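From: Diệp La
To: Trastero household list
Date: January 30, 2023
Subject: Re: [trastero] Bath mats, the two-section kind

On the Trastero list, Deden wrote:
> Got the big rubber one for our bathroom and I'm never going back.
> Water goes straight through the holes, the floor under it stays
> clean, and you only need to lift it every 30 days or so. Whole
> job takes 2 minutes. Can't see why anyone still bothers with cotton.

Deden, I'd like to believe you, but every 30 days? Whatever goes down through the holes has to end up somewhere, and on a flat tiled floor I can't see where it goes except under the mat. Soap, hair, talc, the lot. I give it a week before the grout starts to look grey-green.

I'm not convinced by the 2 minutes either. Wiping the tile along the edge is easy enough, any old cloth will do it.
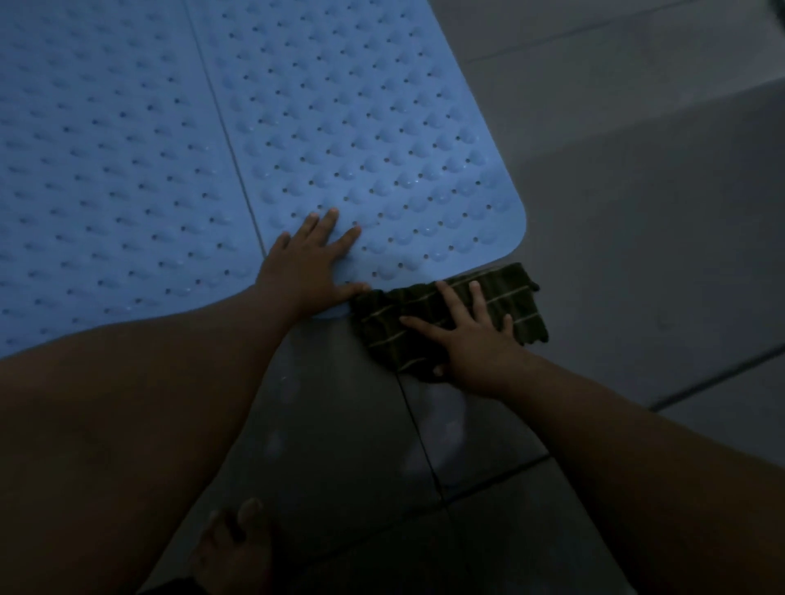

Light blue rubber mat on grey tile, striped green cloth at the rounded corner.

It's the rest of the mat I'd worry about. All those raised bumps, a hole in each one, and a seam as well. A cloth skates over the top of them. You'd want a brush, and then you'd want to do the back.

Cha said on here last March that hers went in the bath with washing soda and came out fine. Did it stay fine? And has anyone tried the Jorelow one? The blurb says it's good for 1000 washes, and I'd love to know who stood there and did them.

I'm keeping my cotton one for now. It goes in the machine with the towels.

Diệp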